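Nemstead library drops late fees for good

12/13/19

I stopped by the Nemstead library this morning to drop off a cookbook I've had since, well, let's say summer, and picked a very good day to do it. As of today there are no more late fees. None! Not on books, not on movies, not on the board games that always come home short a piece (sorry, that was my house).

Anju Tomar, who runs the front desk, told me the library wiped 2,542 old fines off its books overnight. Most were under four dollars. The biggest was 60 dollars, and no, she wouldn't tell me whose it was, even though I asked twice and bought her a coffee from the Barbu cart outside.

You still have to bring things back, of course. After 28 days past the due date you'll get a bill for the price of the item, but it goes away the minute you return it. I think that's fair. My old card was blocked for years over a bird guide and I just quit going, and I know at least two neighbors on Vitel Street who did the same thing.

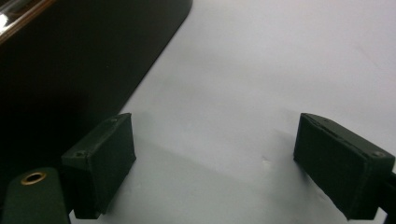 If your card was blocked it should work again already. Mine did, right there at the counter, and I walked out with three mysteries and a book on sourdough I will probably never open. Anybody whose card has expired needs to come in with a piece of mail showing their address. Kids' cards can be renewed by a parent over the phone, and that line was busy when I tried it from the parking lot - so maybe give it a day or two.

Kittipong Rojanasak, the branch manager, says the fines brought in so little that mailing the notices ate up most of it. He's hoping to see some old faces, and some old books too. There's a copy of a Skasileo travel guide he'd really love to have back, if it's sitting on your shelf.

Evening hours start up again in January, on Tuesdays only for now. The book drop by the side door is open all night.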